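### 4.2 Participation and retention in the partner programmes

The outreach programme was carried out by Ostermann together with two non-profit partners, one in Gritville and one in Custine. Both partners invited girls from local secondary schools to a series of 12 workshops on programming, electronics and product design. In total, 69 girls were registered at the first session. The company gave the rooms, the equipment and the working hours of its employees, while the partners remained responsible for the teaching plan and for the contact with families.

We understand retention as the presence of a participant in at least one of the last 2 workshops. This definition is less strict than the one used in the Berell survey, where every missed session was counted as a withdrawal. We consider the strict definition not suitable for our case, as school examinations in November made it difficult for many girls to attend each week.

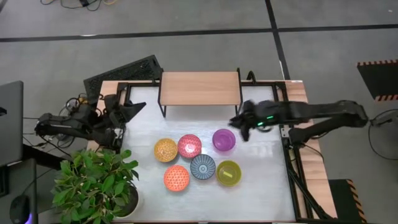
**Figure 3.** Workstation table with two robot arms and six small bowls, seen from above.

The interviews with the partners show that travel was the main difficulty. In Custine the workshops took place in a company building outside the town, and the last bus left before the session was finished. Some parents shared their cars -- a solution which worked well for a few families but left others dependent on their neighbours. In Gritville the building could be reached on foot from both schools.

A second point concerns the employees who acted as mentors. They received a short training, but their managers did not always accept the lost hours. The Berell survey, with 3,783 answers from employees of technology firms, describes a similar tension between public support for such programmes and the daily workload. Our material is much smaller and we cannot say how common this problem is. We return to the question of working hours in Section 5.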